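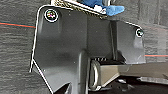

Skulum choir weekend: what a turnout!

If you were anywhere near Dastcombe in February you probably heard us. The Skulum choir weekend is our one big sing of the winter, and this year it felt bigger than ever (it certainly sounded it – my ears were still ringing when I got home and put the kettle on).

For anyone new to the newsletter, the idea is simple. We pick a short programme, send the music out early, and then anyone who fancies it comes along and learns the lot in one weekend, with an informal concert at the end. You don't need to read music and you don't need to have sung since school. Quite a few of the basses hadn't, and they were magnificent.

This time we had 4 pieces, and I loved every one of them. The opener was a Polish carol in an arrangement by Chmielewska, all shifting harmonies and long, quiet endings. Przemysław Cieślak led the language session before we sang a note, and had the whole room whispering the words, then hissing them, then saying them as if ordering at a butcher's counter. By mid-morning we could manage the second verse at full speed, which I would never have believed the night before when I was staring at it over my tea!
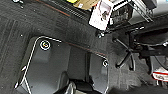 After that we turned to the sea songs, and the altos finally got the tune. They have waited years for this. If you sing alto you'll know how it is – the same three notes, page after page, while the sopranos sail about overhead – so there was real delight on the back row when the melody came round to them and stayed there for a whole verse. The tenors, left with the humming, took it very well.

The hardest piece was "Corkance", a round that sounds like nothing much when one group sings it and then opens out wonderfully once the others come in. We fell apart at the same bar again and again on the first afternoon. Then we tried it walking about the room, everyone mixed up, no copies in hand, and it held together right to the last chord. I went a bit wobbly, I don't mind saying.

The concert collection came to £934, our best yet, and £600 of that goes straight into the music fund so we can buy proper sets of copies for next winter. The rest covers the hall and the enormous amount of soup we got through.

Weekly singing carries on as usual, starting at 7.30pm, and new voices are very welcome in every part. We're learning the spring songs now, so it's a lovely time to join in. Bring a pencil and something to drink, and if you still have a blue folder from the weekend, please bring that back too.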